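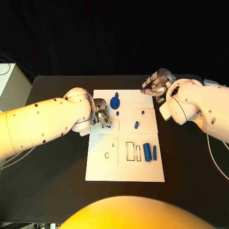

Wakberg Institute | Department of Handling and Assembly Studies

Equipment under review: the Prorkard assembly board

The Department has had the Prorkard assembly board on loan since June, with a view to recommending it, or declining to recommend it, to the teaching laboratories and partner workshops that ask for advice on purchases. The board is a task set for robot hands. It consists of a white base, a number of thin white plates with holes and slots in them, and a family of blue parts: pegs, cylinders and a round part shaped like a gear. The supplier, Kyriakidis, sells it outright and also lets it out under a hire agreement which includes a setting-up visit.

The head of the review section agreed to answer questions on the work so far. The interview took place beside the table on which the board is being used, with two arms and a pair of jointed hands assigned to it for the length of the loan.

Asked why the Department had chosen to look at a product of such modest appearance, the section head replied that modest appearance had been part of the attraction. "We are regularly offered test sets that require a room of their own. A partner workshop wishes to know whether its hands can pick up a small peg and put it in a hole, and whether they will do so again the next morning. It does not wish to build an extension."

The parts are graded in difficulty. The long cylinders are regarded by the section as the natural starting point, and the small pegs as the point at which most hands begin to struggle. "A cylinder lying on its side offers a good deal of surface to hold. A small peg offers very little, and the fingertips hide it from view as they close. An operator who has done well with the cylinders for an hour is often surprised by the pegs."

The black outlines drawn for parts to be laid upon drew particular praise. In the section head's view they allow a simple placing exercise to be set without any insertion at all, and the result can be judged by eye. "One looks to see whether the part is within the lines. I have sat through long meetings on scoring methods which arrived at nothing better."

The plates were received with more reserve. They are light, and the section reports that on several occasions a plate shifted under a hand which had touched it in passing. Kyriakidis has since supplied a set of small adhesive pads. The section head considered that these ought to be in the box. "They are an inexpensive item and we should not have had to ask. I have said as much to the supplier in writing."

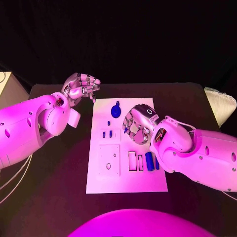
The Prorkard board in use under magenta light.

A large part of the conversation concerned lighting. The hire agreement includes an optional lamp set, which the section took up, and the same tasks have been repeated under several colours. The section head described this as the portion of the review which had altered most from the original plan.

"We had set aside one afternoon for it. We gave it a good deal more. The parts are blue, the board is white, and under ordinary room light there is no difficulty in telling one from the other. Under a strong coloured light the whole table takes on the colour, and the software that finds the parts must manage with what is left. Any workshop with a large window has a mild form of the same trouble each evening."

The lamp set itself is judged to be adequate. It takes 20 minutes to put up, the stands are firm, and the controls can be understood without the handbook. The leads were found to be too short for a table of the usual depth, and the section now uses its own.

On the handbook the section head was less generous. The drawings are clear, but the order of the tasks differs between the printed copy and the sheet inside the lid, and two visiting operators worked through different sequences before the matter was noticed. Their results had to be set aside. "It was vexing for all concerned. We have asked that one version be withdrawn, and we have no strong view as to which."

The question of two-handed work was then raised. The board may be used with a single arm, and the supplier's own literature tends to show it so. The section head expressed a clear preference for two. "The round part with the knob is a fair test of how the hands share a space. It sits near the top of our layout, where either hand may reasonably go for it. The question of which one gives way has to be settled somewhere, and I would sooner it were settled on a board than over a customer's goods."

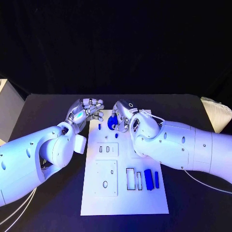 Gevside, 8 December 2018

The second part of the interview dealt with cost, durability and the recommendation itself.

Hire is offered for a period of 30 days and may be renewed. The section head thought this suitable for a workshop with one question to answer, and poor value for a teaching laboratory, which would do better to buy. Replacement parts are sold in bags of 10. The section would prefer to see the small pegs sold separately, as these are the parts that roll off tables.

Wear has so far been slight. The section carries out a check after every 30 runs, in which each peg is tried by hand in its hole, and only one part has been retired. This was a cylinder that had been trodden on, and the section head was at pains to state that it should not be held against the product.

Asked whether the board could be compared with the larger sets already in the Department's store, the section head declined to rank them. The larger sets test more, and are used less. "Ours are brought out for visitors. The Prorkard board has scarcely left the table since it was delivered."

The Department's provisional position is that the board may be recommended for purchase by teaching laboratories and for hire by partner workshops, subject to a corrected handbook and the inclusion of the adhesive pads. The lamp set is recommended only where colour or daylight is known to cause difficulty. The written report will be placed in the Gevside reading room once the supplier has replied on both points. Workshops wishing to see the board in use before then may apply to the departmental office.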